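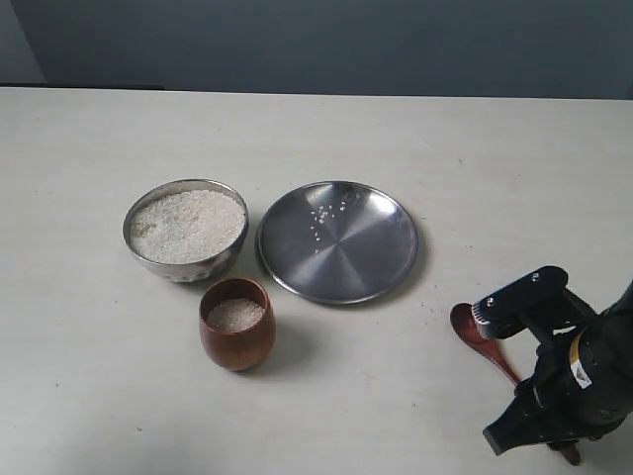 Round steel bowl on the table

Gave up on Plerasbridge, want back in before the 2,000th episode — where do I start??

plerasfan_on_pause

OK so I stopped watching Plerasbridge right after the ferry fire. Life stuff, new job, the usual. Now everyone at work is talking about the 2,000th episode in February and I want to be able to follow it. Windard says I have 477 unwatched. 477! Not happening.

What I remember: the hotel burned too (or just the kitchen?), the older sister had just found out the baby swap was real, the doctor was leaving for Tulthorpe on the night bus and obviously never got on it. Also somebody bought Nanayakkara's, the restaurant, with money they shouldn't of had.

Questions really:
- is there a point I can jump in and not be lost
- is the baby swap resolved, don't mind spoilers on that one
- is the doctor still on it, if not I may not bother tbh
- are the recaps on Windard any good or just clips

I get maybe an hour a night after the kids are down. Spoilers fine except for who set the fire. Please don't tell me who set the fire.

Edit: yes I have the paid Windard, the one without ads.

Edit 2: someone messaged me who set the fire. Thanks for that.
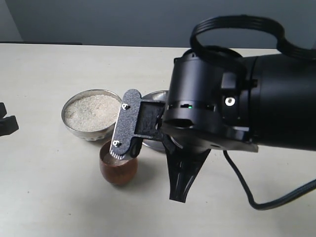
Best reply, picked by plerasfan_on_pause

harborlights

Start at the wedding that gets called off. 126 episodes back from the newest one, Windard has it under "Season 31 part two" which makes no sense as the seasons were never numbered on air, but whatever. Search "the wrong chapel" and it comes right up.

Why that one: it's basically a reset. New head writer came in, half the old plots get wrapped up in the week before, and they have characters explain stuff to each other at the reception that they would all already know. Clumsy as anything but it's great for you.

Your list —

Baby swap: resolved, sort of. The sister gets the boy back, then the court thing drags on, then he's sent to school in Tulthorpe and comes back a teenager. You know how it goes. Last I saw he was old enough to drive.

The doctor: still on. Was off for a long while, supposedly dead in the quarry, came back with a beard and a limp. Limp went away in under a month. Beard stayed. He's running the clinic again and he is in nearly every Friday episode so if you're only there for him just watch Fridays lol.

Nanayakkara's: changed hands twice more. Don't try to track it. All you need for the 2,000th is that the deeds are missing and the hotel family think they own the upstairs. Trailer is all about the deeds.

Recaps: the official ones are clips with music over them, no use at all. They skip the court stuff completly and one of them has the weeks in the wrong order. Use the episode blurbs, read the last line of each, that's where they put what happend.

At an hour a night you can do two episodes if you skip the titles and the "previously". So you'd be done with time to spare. If you get stuck skip the whole cruise ship stretch, none of it matters, even the cast looks bored.

saltmarsh_sue

I disagree with starting at the wedding!! You'd miss the trial, and the trial is the best thing they've done in years. The hotel matriarch on the stand for a full episode, no music, no cutting away, she just talks. I've rewatched it more times than I'll admit. She should have won something for it. 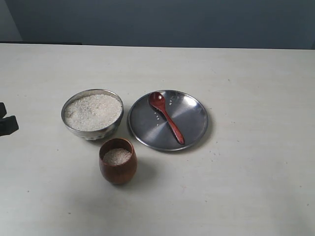 So my way would be, pick six episodes from before the wedding and then go from there. The ferry funeral, the trial (it's two parts), the night bus flashback, the one where the restaurant is sold over a card game, and the last one before the wedding. Don't try and do the lot. That backlog is like the steel bowl there, filled with rice nearly up to the rim, and you are not picking through it grain by grain. You take a scoop and move on. The night bus one also tells you where the doctor really went, which the newer episodes keep hinting at and never say outright, and I think it's going to come up in the 2,000th. Just a hunch. The deeds too obviously.

Also watch out, the Windard thumbnails give away a LOT. There's one with somebody in a hospital bed who you are supposed to think is in another country. On my TV you can switch to list view in the settings and they go away, on the phone app I never found it.

And sorry about the fire being spoiled, that's rotten. If it helps they change their mind about it later.

tvdinner_again

just start with this weeks. its a soap you'll be caught up by Friday

plerasfan_on_pause

Going with the wedding plus the trial. Two in already and there's a twin?? Why did no one mention the twin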